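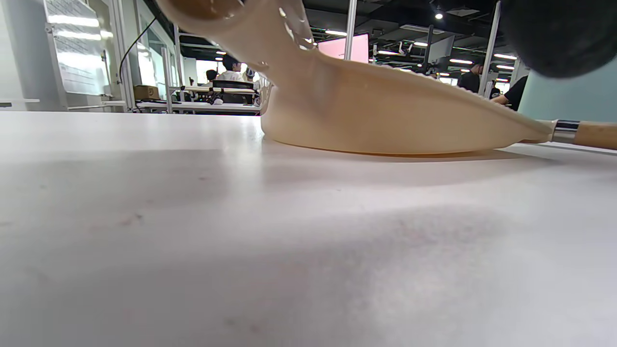
台面上的米色簸箕，浅色木柄朝右，木柄接头处为金属箍。

Winholm 学生机器人社 Trolanik 课题组
手持夹爪操作区安全检查表（附检查意见）

检查日期：2024年5月26日
检查地点：Trerkmont 楼开放实验区，白色工作台一侧
检查人：Leen Masri
复核人：Amos Villanueva
适用任务：簸箕类清扫用具的抓取、提起、翻转、归位
填写方法：每项填“合格”“不合格”“不适用”或“待查”。填“不合格”或“待查”的必须写意见。意见写具体位置和现象，不写“注意安全”“加强管理”。
手持夹爪本学期累计动作次数（抄自登记本）：2,548

一、进场前

1.1 当班人员已在登记本上签到，签到人与值日安排一致。
结果：合格
意见：有一名同学临时换班，登记本上已改，群里的值日安排没改。换班后两处都要改。

1.2 当班人员不少于两人，其中至少一人通过夹爪操作考核。
结果：合格

1.3 操作者长发束起，取下手链、手表、戒指、挂绳。
结果：合格
意见：胸卡挂绳容易漏。操作时胸卡可以放进上衣口袋，离开工作台再戴。

1.4 操作者穿包住脚趾的鞋。
结果：合格

1.5 操作者知道急停由谁按、按哪里、按下之后谁来复位。
结果：不合格
意见：口头询问当班同学，操作者答得出按哪里，记录员答不出谁来复位。复位只能由考核通过的人做，操作者和记录员都要会说。当场讲过一遍，六月第一次活动再问。
复核：同意。记录员也要上一遍急停练习，光听讲不算。A.V.

1.6 手上有未愈合伤口的，已贴创可贴并戴手套，或当天改做记录。
结果：不适用

二、工作台与周边

2.1 台面稳固，手压四角无晃动。
结果：合格
意见：靠过道的台脚垫片有些磨损，目前不晃。下次检查前换掉。

2.2 台面干净，无水、无油、无胶渍。
结果：合格
意见：台面有几处深色小点，擦过，擦不掉，用指甲刮没有凸起，不影响放置。以后检查不必再报这几处，有新增的再写。

2.3 台面上只放当次任务要用的物件，杯子、手机、笔记本电脑不上台。
结果：合格
意见：检查时没有发现水杯。上一次检查查到过奶茶，这次没有。保持。

2.4 任务物件离台边不小于一个手掌宽，长柄物件的柄端不伸出台边。
结果：待查
意见：簸箕斗放平没有问题，要看的是木柄那头。不同同学摆放习惯不一样，有人把柄朝自己，有人把柄朝右。建议在台面贴一条定位胶带，柄端不越过胶带。胶带颜色与台面区分开，不要用白色。
复核：胶带可以贴，但采集用的位置要有变化，不能每次都摆在同一处，否则数据太单一。改成贴一圈边界，边界以内随便摆。A.V.
检查人回复：可以，按边界贴。L.M.

2.5 台面照明足够，操作者能看清指垫与物件接触的位置。
结果：合格
意见：顶灯够亮。台面远端反光较强，物件放得太远时不容易判断边缘，操作者可以换个站位，不要伸长胳膊去够。

2.6 操作者身后留有退让空间，椅子推回原位。
结果：不合格
意见：操作者身后有一把椅子没有推回去，后退时会碰到腿。已推回。办公椅带轮子，用完推到桌下，不要停在过道上。

2.7 过道畅通，地面无线缆横穿；必须横穿的已用压线槽盖好。
结果：合格
意见：地面检查过，没有线横穿。垂下来的线另见4.4。

2.8 台面附近的其他人员知道正在操作。
结果：合格
意见：开放实验区是共用的，别的组在工位上做自己的事，不可能都清场。操作者开始前说一声“开始了”，旁边的人听见即可。不要在别人正从台边经过时做翻转动作。

三、手持夹爪

3.1 外壳无裂纹，螺丝无松动。
结果：合格
意见：手柄根部的螺丝拧过一次，转了一点点才到底，说明有松的趋势。列入每周拧紧的项目。

3.2 两侧指垫完整，无撕裂、脱胶、油污。
结果：合格
意见：深灰色指垫表面有使用痕迹，未见撕裂。擦指垫用微湿的布，不用酒精。上学期有一副指垫就是被酒精擦硬的，那副已经报废，还放在抽屉里，请扔掉。
复核：旧指垫我扔了，抽屉也清过。A.V.

3.3 指垫张开、闭合顺畅，无卡顿、无异响。
结果：合格
意见：空载连续开合3次，顺畅。

3.4 松手后夹爪能自行张开。
结果：合格

3.5 夹爪上的相机固定牢靠，镜头干净，镜头前无遮挡。
结果：合格
意见：镜头用镜头布擦，不用衣角。指垫进入画面一角属于正常情况，不算遮挡，不用为此去调相机角度。有同学把相机往上掰过，掰完之后前后两批数据对不上，那一批只好重做。

3.6 相机连接线有余量，手腕转到底时线不绷紧。
结果：合格
意见：顺时针转到底余量偏少，逆时针没问题。左手操作的同学要特别试一下。

3.7 夹爪放下时有固定位置，不悬在台边。
结果：不合格
意见：休息时夹爪直接搁在台面靠边处，线垂下去，路过的人一勾就会掉。需要一个支架。支架到位以前，休息时放回箱子里，箱盖可以不扣。
复核：支架由我去 Mercado 器材室借，那里有闲置的。A.V.

3.8 使用次数到达更换标准的零件已更换。
结果：待查
意见：登记本上只有动作总次数，没有写指垫是什么时候换的，算不出这副指垫用了多少次。从本次起，换指垫当天在登记本另起一行，写明换下和换上的编号。

四、电源与线缆

4.1 插线板外壳完整，不串接。
结果：合格

4.2 充电电池外观无鼓包、无破皮、不发烫。
结果：合格
意见：充电时要有人在场。离开去吃饭也算离开。

4.3 电池与金属物件分开放置。
结果：合格
意见：电池盒里混进了一把内六角扳手，检查时拿出来了，放回工具盘。这一项按整改后的情况填合格，下不为例。
复核：应当填不合格，写“已当场整改”。检查表记的是检查时看到的情况。以后都按这个办法填。A.V.
检查人回复：知道了，本项按不合格统计。L.M.

4.4 垂挂的线缆已固定，不会甩到操作者或夹爪。
结果：待查
意见：实验区有垂下来的黑色细线，不是我们组的，不清楚接到哪里。不要去扯，也不要往上面挂东西。已请实验区值班人员确认用途，等回复。

4.5 断电顺序贴在操作者看得见的地方。
结果：不合格
意见：原来的纸条掉了，只剩胶带。重新打印，字放大。

五、任务物件：簸箕

5.1 塑料部分无裂口、无毛刺。
结果：合格
意见：沿边有一排细齿，手摸过，齿尖不割手。擦拭时顺着齿擦，抹布横着拉会挂住。

5.2 木柄无劈裂、无木刺。
结果：合格
意见：用薄布顺着柄擦了一遍，布没有挂丝。木柄每次活动前都要擦这一遍，看起来光滑也照做。

5.3 木柄与金属箍连接牢固，不转动、不脱出。
结果：合格
意见：一手捏箍，一手拧柄，没有松动感。金属箍边缘没有翘起。连续做翻转动作后要再查一次，这个接头受力最大。

5.4 物件内部清空，无灰尘、碎屑。
结果：合格
意见：翻转动作会把斗里的东西扬出来，必须先清空。需要做“倒出”任务时用纸团，不用米、豆子和螺丝。豆子滚到地上会滑倒人，螺丝会卡进椅轮。

5.5 物件上没有临时粘贴的配重、双面胶、标签残胶。
结果：合格

5.6 物件重量在夹爪允许范围内。
结果：合格
意见：单手提起没有问题。夹住木柄远端提起时，斗会往下坠，指垫会打滑，所以第一次提起高度不要超过一个拳头。确认夹得住再往上提。

5.7 备用物件与在用物件分开放，有标记。
结果：不合格
意见：备用的那只没有标记，和在用的放在同一个柜格里，拿错了也看不出来。用记号笔在底面写编号，不要写在侧面，侧面会拍进画面里。

六、操作过程

以下各项由检查人在旁观察一轮完整操作后填写。被观察的操作者为二年级社员，已通过考核。

6.1 开始前口头提示，记录员应答后再动作。
结果：合格
意见：有提示，有应答，声音偏小。实验区人多的时候听不清，可以加手势。

6.2 接近物件时速度平稳，不从高处直接扣下。
结果：合格

6.3 另一只手不进入指垫闭合范围。
结果：不合格
意见：簸箕滑了一下，操作者下意识用左手去扶，手指到了两片指垫之间。没有夹到。正确做法是松开夹爪，让物件落在台面上，重新来一次。东西不值钱，掉了就掉了。
复核：这一条是本次检查里最要紧的。所有操作者重新练“滑了就松”，练到不用想为止。练习时用簸箕，也用一件更轻的东西。A.V.

6.4 提起后物件不越过他人头部、面部、手部上方。
结果：合格

6.5 翻转动作在台面上方完成，不在过道上方完成。
结果：合格
意见：操作者站得偏右，翻转时柄的一端接近台边。贴好边界胶带后再看一次。

6.6 夹取失败连续3次，停下来检查指垫和物件，不硬夹。
结果：合格
意见：观察的这一轮没有连续失败，询问时操作者答得出规定。

6.7 连续操作一段时间后换人，手腕酸胀立即停。
结果：待查
意见：规定写的是“一段时间”，太含糊。登记本显示有同学一次做了53组才换人，问他手腕，说有点酸，没有当回事。请课题组定一个组数上限。
复核：先试行，每5组停一次，放下夹爪活动手腕，换人由记录员提醒。上限等试行之后再定，不在检查表上拍脑袋。A.V.
检查人回复：停下来的时候夹爪往哪里放，又回到3.7。支架要抓紧。L.M.

6.8 记录员只做记录和提醒，不伸手摆物件。
结果：不合格
意见：记录员在操作者还没有放下夹爪时就伸手把簸箕转了个方向。摆物件由操作者做，或者等夹爪放下之后由记录员做，两个人说清楚再动。

6.9 中途有人问话，先放下物件再回答。
结果：合格

七、影像与人员

7.1 开放区内会被拍到的人员已知悉采集时间。
结果：待查
意见：夹爪相机朝向远处时，台子后面的工位会进入画面，坐着的、站着的都有。告示贴在入口，但从玻璃隔断另一边过来的人看不到入口那张。需要再贴一张。
复核：告示要写明采集时段、联系人、不愿入镜怎么办。只写“正在录制”没有用。联系人写 Leen。A.V.

7.2 白板上没有不宜外传的内容，或已擦除、遮盖。
结果：合格
意见：抽看当天的录像，白板上的字看不清。即便如此，账号和密码不要写在白板上，这一条长期有效。

7.3 数据当天转存，存储卡清点后归位。
结果：合格
意见：存储卡数量与登记本一致。卡盒盖子关不严，用橡皮筋箍着，能用。

7.4 对外发布的片段已检查人脸。
结果：不适用
意见：本阶段没有对外发布。社团招新如果要用录像，另走申请，不要直接从硬盘里剪。

八、应急

8.1 急停有效。
结果：合格
意见：本组手持夹爪靠人手驱动，急停只切断相机和记录设备的供电。新社员常误会急停能把夹爪松开，它不能。手被夹住时操作者松手。这句话请写进新手讲解的第一段。

8.2 急救包在位，物品未过期。
结果：合格
意见：创可贴少了，补。纱布没动过。

8.3 灭火器在位，取用路径无遮挡。
结果：合格
意见：检查时前面放着一只空纸箱，刚好没有挡住，但再往左一点就挡住了。纸箱已压扁送走。

8.4 当班人员知道最近的出口，知道集合点。
结果：合格
意见：集合点有同学答成上学期的旧位置，旁边的人纠正了。

8.5 受伤、险情有记录，包括没有造成后果的。
结果：不合格
意见：登记本“险情”一栏整学期只有一条，与实际不符。6.3那种情况以前肯定也有过，没人写。写险情不扣分，不影响考核，也不会去问家长。请当班人员照实写，一句话也可以，比如“提起时滑脱，落在台面，无人受伤”。
复核：同意。从现在起每次活动结束时记录员问一句“今天有没有滑的、夹的、碰的”，有就写，没有就写“无”，不许空着。A.V.

九、收场

9.1 夹爪擦净，指垫张开状态入箱。
结果：合格
意见：有人习惯合着放，合着放久了指垫会留下压痕。箱盖内侧有提示，看得见就照做。

9.2 簸箕等物件擦净归柜，木柄朝里。
结果：合格

9.3 电池取出，充电器断电。
结果：合格

9.4 台面擦拭，椅子归位，地面无掉落物。
结果：合格
意见：台下捡到一颗小螺丝，与夹爪上的规格不同，不知道是谁的，放在工具盘的小格里，有人认领就拿走。

9.5 登记本填写完整，当班人签字。
结果：待查
意见：检查结束时活动还没有散，未能看到最后签字。由复核人补查。
复核：已补查，签字齐全，有一处次数涂改没有签名，已让本人补签。A.V.

十、整改事项

急停及复位口令练习，操作者和记录员都参加。负责：Amos Villanueva。期限：六月第一次活动。

“滑了就松”练习，全体操作者。负责：Amos Villanueva。期限：同上。没有练过的人先做记录，不上手。

夹爪支架。负责：Amos Villanueva，向 Mercado 器材室借用。借不到就用社团经费买，不要自己用纸板糊。

台面边界胶带。负责：Leen Masri。贴完拍照发群里，贴之前把台面擦干。

备用簸箕编号，写在底面。负责：当班人员。

断电顺序重新打印张贴。负责：Leen Masri。

玻璃隔断一侧补贴采集告示。负责：Leen Masri，贴之前先问实验区值班人员能不能贴、用什么胶。

指垫更换记录另起一行。负责：每次换指垫的人。

电池盒清理，盒盖上写“只放电池”。负责：当班人员。

台脚垫片更换。负责：待定。

垂挂线缆用途确认。负责：Leen Masri 跟进，确认以前任何人不要移动。

十一、检查人补充

本次检查表比上一版多了第七部分，少了焊接相关的几项。焊接已经挪到另一间屋子，有单独的表，不要两张表混着填。

有同学提出检查表太长，每次活动都填一遍做不到。说明一下：日常活动只填第一部分、第三部分、5.2、5.3和第九部分，其余各部分在换场地、换任务物件、换夹爪的时候填。换成别的物件以后，第五部分要重写，不能拿簸箕这一份直接改名字。下一件打算用的带盖收纳盒，要加盖子夹手这一项。

关于左手操作，目前的考核都是按右手设计的，台面站位也是。左手的同学做5.6和6.5时，柄的朝向应当反过来，考核表里要写上。这一项不列入整改，先请两位左手的同学试做，再改文字。

复核人补充：填表时字迹请写清楚，4.3和9.5的原稿我辨认了很久。其他没有意见。

检查人签字：Leen Masri
复核人签字：Amos Villanueva
本表一式两份，一份夹在登记本内，一份存社团文件柜。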